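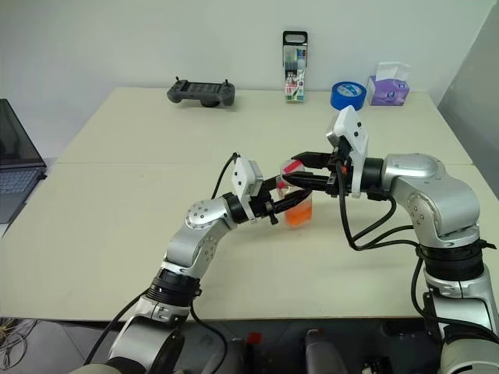 Project Report: Do Our Bench Rules Do Anything?
Tobiloba Afolabi
Submitted 5/23/23

1. Why I picked this

The Rirlow lab has a two-page sheet called Good Practice for Shared Arm Work. Everybody signs it in their first week. I signed it too, and then spent a term wondering which parts of it anyone could check. My advisor suggested I stop complaining and write it up.

2. The rules I looked at

The sheet has 10 rules. I left out the ones on booking and logins and kept the four that touch the work itself.

Rule 3: Keep the work area clear of unrelated items.
It doesn't say how far the work area goes. On our two-arm bench the markers, the tape roll and the tissue box stand along the far edge of the table. Is that clear? Bunell says yes if the arms never get there. The Nwosu handbook, which our sheet was partly copied from, says the whole tabletop. Both can't be right, and our sheet picks neither.

Rule 5: No open liquids within reach of the arms.
We break this one on purpose. Handing over a cup of orange liquid is the kind of task the bench is used for, and a cup between two grippers is as far within reach as you can get. A rule that bans the work will just be ignored. I think it should give a fill limit and say where the laptop may stand.

Rule 6: Secure all loose cables.
"Loose" is never defined. The wrist cables need slack or the joints can't turn. Cables on the floor need none, and the sheet treats both the same.

Rule 8: One person watches the arms at all times.
Watches from where, and holding what? No mention of a stop button.

3. What the logs say

The bench log has 1806 runs. The pre-run box is ticked in 1458 of them. That sounds decent until you see that the box is one tick for the whole sheet, so it tells you a person clicked it and nothing else. I would not quote that number as compliance, though the Hornatano summary from April does.

4. What I would change

Mark the work area with tape. Split the tick box by rule. Rewrite Rule 5. I'm not convinced a longer sheet would help, and I did not test any of these changes.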